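집안일과 작업실 일, 기계에게 맡겨도 되는 것과 아직 안 되는 것

Zondira 생활 작업 노트, 7월

저는 한국어가 모국어가 아닙니다. 그래서 문장이 조금 딱딱할 수 있습니다. 이해해 주시면 감사하겠습니다. 이 페이지에는 제가 집과 작은 수리 작업실에서 일하면서 적어 둔 요령을 모았습니다. 요즘 독자 여러분이 제일 많이 보내시는 질문은 "이 일은 로봇이 할 수 있습니까?"입니다. 그래서 이번에는 일마다 기계의 수준에 대한 제 의견을 같이 씁니다. 저는 연구자가 아니고, 매일 손으로 일하는 사람입니다. 제 의견이 틀린 부분도 있을 것입니다.

바닥 청소

이 일은 이미 기계가 잘합니다. 저희 집에서는 오전 10시에 로봇 청소기가 움직이기 시작합니다. 다만 사람이 준비를 해 주어야 합니다.

먼저 바닥에 있는 전선을 모두 올립니다. 충전선은 책상 다리에 벨크로 끈으로 묶으면 편합니다. 얇은 러그는 가장자리가 말려 올라가기 쉬우니 미리 접어 둡니다. 의자는 식탁 위에 거꾸로 올리지 않아도 됩니다. 의자 다리 사이가 청소기 폭보다 넓으면 그냥 두어도 들어갑니다.

브러시에 감긴 머리카락은 가위로 자르지 말고 실밥 뜯는 칼을 사용해 보십시오. 칼날을 브러시의 홈을 따라 한 번 밀면 머리카락이 길게 갈라집니다. 그다음에 손으로 당기면 쉽게 빠집니다. 저는 이 방법을 알기 전에 가위로 브러시 털을 많이 잘라 버렸습니다.

방구석과 문틀 아래는 아직 사람의 일입니다. 오래된 칫솔에 물을 조금 묻혀서 닦으시면 됩니다.

설거지

식기세척기도 사실은 로봇이라고 저는 생각합니다. 팔이 없을 뿐입니다. 그릇을 씻는 일은 기계가 하고, 그릇을 넣고 빼는 일은 사람이 합니다. 팔이 있는 기계가 접시를 꽂는 영상은 많이 있습니다. 그런데 저희 집 부엌처럼 그릇 모양이 다 다르고 국물이 남아 있는 곳에서도 잘할 수 있는지, 저는 아직 모르겠습니다.

밥그릇은 반드시 기울여서 넣으십시오. 똑바로 엎으면 굽 안쪽에 물이 고입니다. 밥풀이 말라붙은 그릇은 찬물에 10분 담근 다음에 넣습니다. 뜨거운 물을 바로 부으면 전분이 더 끈적해지는 것 같습니다. 칼과 나무 주걱은 손으로 씻습니다.

빨래 개기

많은 분이 기다리시는 기계일 것입니다. 저도 기다리고 있습니다. 수건은 네모난 모양이라서 기계에게 비교적 쉬운 물건입니다. 그러나 뒤집힌 양말, 단추가 하나만 잠긴 셔츠, 끈이 있는 바지는 매번 모양이 다릅니다. 사람은 옷을 들고 한 번 흔들면 어디가 소매인지 압니다. 이 "한 번 흔들기"가 기계에게는 어려운 동작인 것 같습니다.

그때까지 쓸 수 있는 요령을 적습니다.

티셔츠는 건조대에서 내리면서 바로 개십시오. 바구니에 넣으면 주름이 생기고 일이 두 번이 됩니다. 양말은 널 때부터 짝을 맞추어 나란히 겁니다. 수건은 수납장의 깊이에 맞추어 접는 횟수를 정하고, 온 가족이 같은 방법을 씁니다. 이불 커버는 혼자 접을 때 문 위에 반을 걸쳐 놓으면 바닥에 닿지 않습니다.

요리 준비

저희 집 오븐은 175도로 맞추면 스스로 온도를 유지하고, 시간이 되면 꺼집니다. 이런 일은 기계가 저보다 정확합니다. 쌀을 불리고 밥을 짓는 일도 밥솥에게 맡긴 지 오래되었습니다.

반대로 대파의 시든 부분을 찾아서 떼는 일, 생선의 작은 가시를 손끝으로 찾는 일은 아직 맡길 곳이 없습니다. 가시를 찾을 때는 생선 살을 엎은 그릇 위에 올려 보십시오. 살이 둥글게 휘면서 가시 끝이 조금 올라옵니다. 핀셋으로 머리 방향을 향해 당기면 살이 덜 찢어집니다.

작업실 정리와 나사 분류

나사를 크기대로 나누는 일은 공장에서 오래전부터 기계가 합니다. 같은 나사가 아주 많으면 기계가 이깁니다. 그러나 제 작업실의 깡통에는 나사 100개가 섞여 있고, 그중에는 출신을 모르는 것이 많습니다. 이런 깡통 하나를 위해서 기계를 설치하는 것은 맞지 않습니다.

저는 달걀판을 사용합니다. 분해하는 순서대로 왼쪽 위 칸부터 나사를 넣고, 조립할 때는 반대로 꺼냅니다. 칸 옆에는 연필로 위치를 짧게 적습니다. 자석 접시도 좋지만, 접시 하나에 다 넣으면 순서를 잃어버립니다.

오래된 컴퓨터 내부 점검

이 일은 사람과 기계의 차이를 생각하기에 좋은 예입니다. 나사를 돌리는 힘과 반복은 기계가 좋습니다. 공장의 조립 라인에서는 부품이 언제나 같은 자리에 오기 때문에 빠르게 일할 수 있습니다. 하지만 이미 여러 해 사용한 컴퓨터는 전선이 설계도와 다른 자리에 있습니다. 전선은 부드럽고, 밀면 움직이고, 다른 부품을 가립니다. 제 생각에는 전선이 제일 큰 문제입니다.

직접 하실 때의 순서를 적습니다.

전원 코드를 먼저 뽑고, 전원 버튼을 몇 초 동안 눌러 남은 전기를 뺍니다. 덮개를 열기 전에 금속 부분을 손으로 만져 정전기를 없앱니다. 덮개를 연 다음에는 바로 손을 넣지 말고, 위에서 사진을 한 장 찍어 두십시오. 어느 전선이 어디를 지나가는지는 나중에 기억나지 않습니다.

먼지는 붓으로 먼저 가볍게 떨고, 그다음에 압축 공기를 짧게 나누어 뿌립니다. 캔을 기울이면 차가운 액체가 나올 수 있으니 세워서 사용합니다. 방열판은 핀과 같은 방향으로 붓질을 해야 핀이 휘지 않습니다. 메모리를 뺄 때는 슬롯 끝에 있는 흰색 걸쇠를 바깥쪽으로 눌러서 엽니다. 걸쇠가 한쪽에만 있는 기판도 있으니 확인하십시오. 동전 모양 전지는 날짜와 시간이 자꾸 틀리게 나올 때 교체를 생각하시면 됩니다. 프로세서 자리의 접점에는 손가락도 붓도 대지 않는 것이 좋습니다.

전선을 뽑을 때는 선이 아니라 커넥터의 몸통을 잡습니다. 잘 안 빠지면 대부분 작은 잠금 장치가 있습니다. 더 세게 당기지 말고 불을 비추어서 찾으십시오. 사람은 손끝의 느낌으로 "걸렸다"는 것을 알고 멈춥니다. 기계도 힘을 재는 센서로 멈출 수 있지만, 멈춘 다음에 무엇을 할지 정하는 것이 어렵습니다.

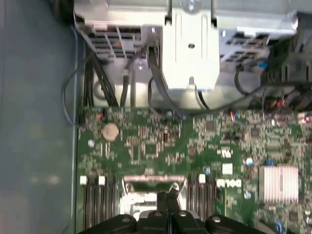
맡기기 전에 확인할 것

새로운 기계를 사기 전에 저는 종이에 다음을 적어 봅니다.

1. 물건의 모양이 매번 같은가. 같으면 기계에게 유리합니다.

2. 물건이 부드러운가. 천, 전선, 비닐봉지는 아직 사람이 빠릅니다.

3. 실수하면 무엇이 망가지는가. 바닥 청소의 실수는 다시 하면 되지만, 기판의 실수는 돈이 듭니다.

4. 준비와 뒷정리에 걸리는 시간은 얼마인가. 8분 걸리는 일을 위해 준비를 10분 한다면 손으로 하십시오.

독자 질문에 대한 짧은 답

창문 닦는 기계는 넓은 유리에는 쓸 만합니다. 안전줄은 꼭 연결하십시오. 창틀의 홈은 나무젓가락에 천을 감아서 닦습니다.

화분에 물을 주는 자동 장치는 여행할 때 좋습니다. 출발하기 며칠 전부터 켜 두고 물의 양을 보십시오. 출발하는 아침에 처음 켜면 조절할 시간이 없습니다.

다림질은 아직 손으로 하고 있습니다. 칼라는 뒷면부터, 양쪽 끝에서 가운데를 향해 다리면 끝에 주름이 몰리지 않습니다.

다음 노트에서는 냉장고 고무 패킹 청소와 서랍 레일 손질을 쓰려고 합니다.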